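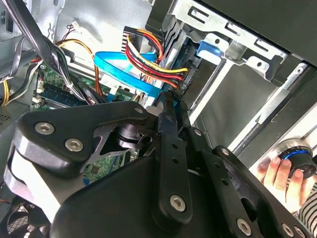
Gripper in the case, next to the blue data cable.

October, evening

Long session at the lab. I got there a little after 4 and stayed until the building started turning its lights off. Writing this up tonight while I still remember it, because last week I waited and ended up with half a page.

Our project for the term is computer teardown. The team name is Trallwood, which we picked off a street sign in the first week and never changed. The job is to get two arms to take apart an old desktop tower in the right order and put the small parts into holders on the table. For now we are only working on the cables near the drives. The data cable is blue and flat and bends toward the drive bays, and right next to it is the power connector for the drive, with red, yellow and black wires that curl back on themselves. The wires are the trouble. They push the fingers off to one side if we come in at a bad angle.

I spent the first hour on finger angles. Coming straight down looks like the easy choice, but the drive cage takes up a lot of room on that side and the metal edges have stamped tabs on them. I wrote down three approach angles and crossed out two. The one I kept comes in beside the cage and leaves a little space for the cable to bend. It is slower. I don't mind slower at this stage.

We are supposed to log every episode in Ritanura, the note system the course uses. The target for the term is 1,000 episodes. When I checked before starting, the team total was 1,036, so we are over it already. That sounds better than it is. A lot of the early ones are from the week when we had the table height set wrong in the config, and I would not want to train on those. I put a note in the log asking if we can leave them out. No answer yet.

Ate half a sandwich in the hallway. No food in the room, new rule. 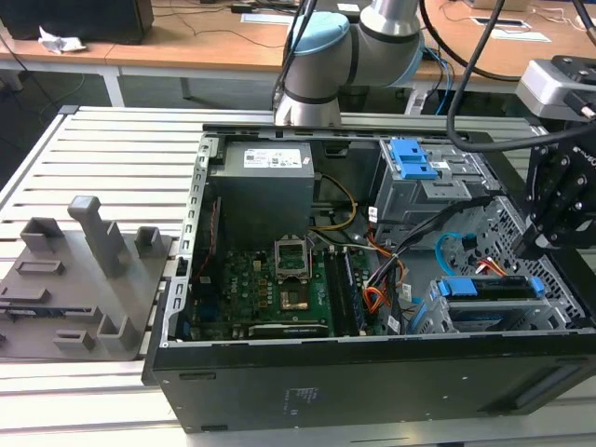

Tower on its side, CPU socket open, gray fixture plate on the left.

After the break I went through the task sheet again. The sheet treats the tower as lying on its side with the side panel off, and every position in our config is measured from that. The processor socket is empty with the bracket up, so the processor step is out for this unit and I marked it that way. The memory steps come later in the term. The sheet has them before the drives, but I think the drives should go first because the cables cross over so much of the case. I wrote that in the margin. We can argue over it at the next meeting.

The fixture plate is a print from Drustgate, the shop on the ground floor of the engineering building. It is gray plastic with a tall post and some shorter holders. This is version 2. The first version had the holders too close together and the fingers would not fit between them. I measured the spacing on this one against the drawing and it matches. I would still like the little square holder moved over a bit, but a new print takes a full night and there is a line for the machine, so it will stay where it is for now.

I also went over the camera setup. We have the wrist view and the fixed views, and I want to know which one is the most useful for the cable step. The wrist view gets very close, and the fingers cover a lot of it. The fixed view shows where everything is but the connectors are small. My guess is we need both. I have a page of notes on this that I will clean up for the midterm report.

One thing to fix: the names in our config don't match the names on the task sheet. The config says "bay A" and the sheet says "upper cage." I changed the config to match the sheet and saved the old copy under a new name in case I broke something.
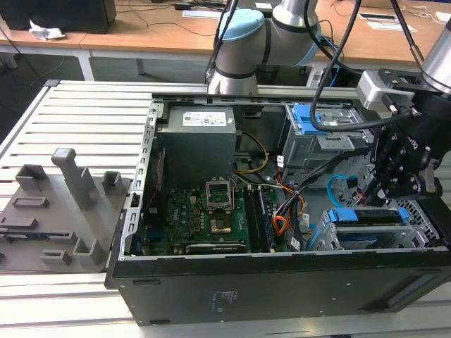

Reaching for the cables by the drive cage.

Last part of the evening was cable approach with the angle I kept. I used the slow speed setting the whole time. The notes are in Ritanura under our team name, with the angle and the start height for each try. I still have to fill in the comments column.

The report is due to the Nicholas program office before break. The section on fixtures is mine, and so is the one on cameras. I have an outline for the first and nothing for the second.

To do next time:
Ask about the early episodes again.
Print a clean copy of the task sheet with the new order.
Try a start height a little lower on the cage side.
Bring a flashlight and my own hex keys.

Got home late. Laundry is still in the machine, and I have a problem set for the morning that I have not opened.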